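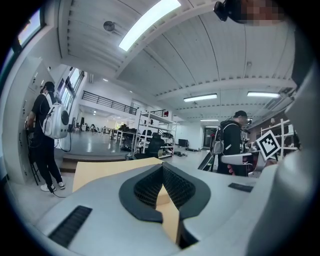

Fig. 4-1. Hand-held gripper with the V-shaped pad set, mesh faces inward. The narrow gap between the halves is the grip line.

4. Comparing Two Finger Sets

Read this section before you decide that one set of fingers is better than the other. Everyone decides within two minutes of picking one up, and the Trureser logging software can't stop you. It can only record you doing it.

You will need both finger sets (V-pad and tapered), one backpack unit per operator, a clear tabletop, and a flat piece of cardboard. The Leiva test list calls for 12 grasps with each set, using the same objects in the same order.

4.1 Fitting and checking the fingers

1. Power down the gripper. The trigger still moves with the power on, and so will the fingers, with your thumb somewhere in the middle.

2. Slide the first set onto the mounts until both sides click. One click is a half-fitted gripper. Two clicks from the same side is also a half-fitted gripper.

3. Close the fingers slowly by hand. They should meet along their full length. If they meet only at the top, swap left and right and try again.

4. Run the cable from the gripper to the backpack with enough slack to raise your arm over your head. Keep the rest of it away from chair legs, which have a talent for this.

CAUTION: Do not pull the gripper free by its cable. The connector is the most expensive small thing in the Virnow kit.

5. Put on the headset and tighten the strap until it stays put when you look at your shoes. You will be looking down a lot.

6. Fit the marker cubes if you are using the tapered set. Wipe each printed face with a dry cloth. A thumbprint on a black square can cost you tracking for a whole run.

7. Rest both gripper fingers on the table with the cubes in view of the head camera, and put the cardboard and a piece of crumpled paper between them. Hold still until the software beeps.

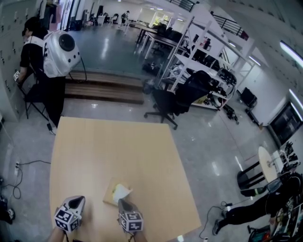 4.2 Running the comparison

1. Pick up the cardboard by one edge, lift it a hand's width, and put it down. Repeat with the paper. Paper is harder than it looks, so resist the urge to squeeze.

2. Say "drop" out loud when you drop something. The software marks the spot. Other words are not recognized, though the log from the Sovthorpe trial shows that many were tried.

3. Change finger sets and go back to step 1 of section 4.1. Yes, all of it.

NOTE: Pads are rated for 4,000 closings. Enter the count on the pad card after each session - guessing it later from the state of the rubber does not count as a record.

4. Export both logs before you power down. Unsaved runs are erased at shutdown, without a warning message.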